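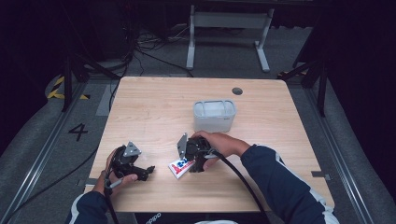
Planning a Gripper Budget: Questions for the Equipment Lead at Hasine

Hasine runs a small manipulation lab with a floor marked into numbered stations. The equipment lead, who signs off on everything from table frames to rolls of tape, spoke with us in June while next year's plan was still in draft. The interview has been shortened.

The draft covers 6 stations. Each gets a table, stands, a pair of hand-held grippers, cabling and a set of small household items to pick up and put down. We asked which line takes the most time to get right.

"Spares," the equipment lead said. "The grippers themselves are easy. You get a quote, you compare two quotes, you place the order. What goes wrong in a plan is the part that touches the object. Pads, tape, screws, inserts. In our first year all of that went under office supplies, and we could not tell from the books what a station cost to run."

The current draft sets a figure of 3000 dollars per station for the purchase, with consumables on a separate line. Two suppliers are under review for the grippers, Javen and Ezeani. The Javen quote is lower per pair but has a longer lead time on replacement jaws. Ezeani sells the jaws singly and keeps them in stock.

"On paper Javen wins," the equipment lead said. "Then you put in the days a station stands idle waiting on a jaw, and the gap closes. I asked both of them for the price of one finger, one cable and one mounting plate. One of them had to go away and work it out. That told me something about how the next order would go."

Cables were a point we had not planned to raise. Each gripper in the lab is wired, and the operator works with one in each hand.

"People ask for wireless. I have costed it twice. You then buy batteries, chargers and a shelf to keep them on, and someone has to own the charging. A cable is 70 dollars in our length and we hold one spare for each gripper. I do want better strain relief, and that is in the draft – under fittings, where it will probably be missed."

On the objects, the approach is plain. The lab uses ordinary packaged goods: cards, small packs, plastic containers, tubes. They are bought in batches from a general wholesaler and logged on a sheet.

"A tube is a useful item. It has a hard cap and a soft body, so the operator has to choose where to close the jaws. It also costs next to nothing. I would sooner buy a second batch of tubes than one machined test piece." 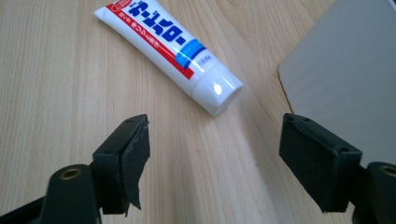
Toothpaste tube on the station table, with the taped gripper fingers in front. The tape on the left finger is worn.

Tape has its own row in the spreadsheet. The lab wraps the gripping faces in black tape and has looked at molded pads from Skindine as a replacement.

"Molded pads are neater and they come in one size. Tape fits whatever finger you have. The drawback is that everyone wraps it differently, and a torn edge tends to stay there until somebody decides it is their job. The draft has an inspection at the start of each shift, with rewrapping included in the labor estimate. We left labor out before, and the tape looked cheaper than it was."

The trial order for Skindine pads comes to 1442 dollars, including fitting screws. It will go ahead only if the pads match the hole spacing on the existing fingers. A drawing has been requested.

We asked what a lab starting with one station should put in its first budget.

"Buy the table and the stands first and leave them up for a month. You will find out where the cables want to run and how much floor you need around the table. After that, order the grippers, and put the spares on the same purchase order so they arrive together. Ask for the parts list before you pay. If there is no parts list, price in the time it will take you to make one."

The final version of the plan goes in for approval once the drawing arrives. The choice between Javen and Ezeani is still open.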